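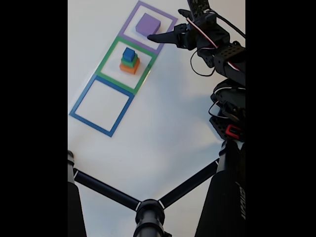
Most arguments about teaching robots by demonstration are arguments about volume. A lab records 80 episodes of a task, the trained policy fails, and the proposed remedy is 2,000 episodes. I think the remedy is usually wrong, and that the money would be better spent on the person holding the controller. Take block stacking on a taped table, the exercise almost every group begins with. With a three-tier tower in the green square, a single purple cube in the purple one and nothing in the blue, the operator still has several decisions to make: which side to approach from, how near the fingertip should come before the jaws close, how high to lift so that the cable under the gripper does not sweep across the table. None of these is written in the task sheet. All of them end up in the data.

There are two common ways to record a demonstration. In the first, the operator takes hold of the arm and moves it through the task. In the second, the operator drives it from a distance, with a leader arm, a joystick or a headset. Guiding by hand is quicker to learn and gives the operator a direct feel for contact. It also puts a human forearm in the camera view and adds forces the motors will not reproduce later. Remote control avoids both faults and introduces delay and poor depth judgement. Operators compensate for the second by pausing above the object, and the policy learns to pause.

At Brukberg we ran the same sorting task both ways with 6 operators. The remote recordings were slower and less smooth, and they trained better. My reading is that a remote operator can only act on what the cameras and joint readings supply, so the record contains the grounds for each movement. An operator standing at the table looks round the back of the tower and acts on something the robot never sees.

That is my case against the Stonside protocol, which asks for 100 hand-guided runs and discards any with a visible correction. The corrections are the useful part. A run in which the finger comes in too wide, stops and is brought back shows the policy a route out of a bad position. Discard it and the arm has no example to follow the first time it drifts.

Fultix and Esposito both sell recording software that scores operators on time per episode. I would switch the score off. It rewards short paths, and short paths pass close to the neighbouring stack. A better measure is agreement: give two operators the same start position and compare their approach angles. If they differ widely, write down one approach and train both people on it before recording anything further.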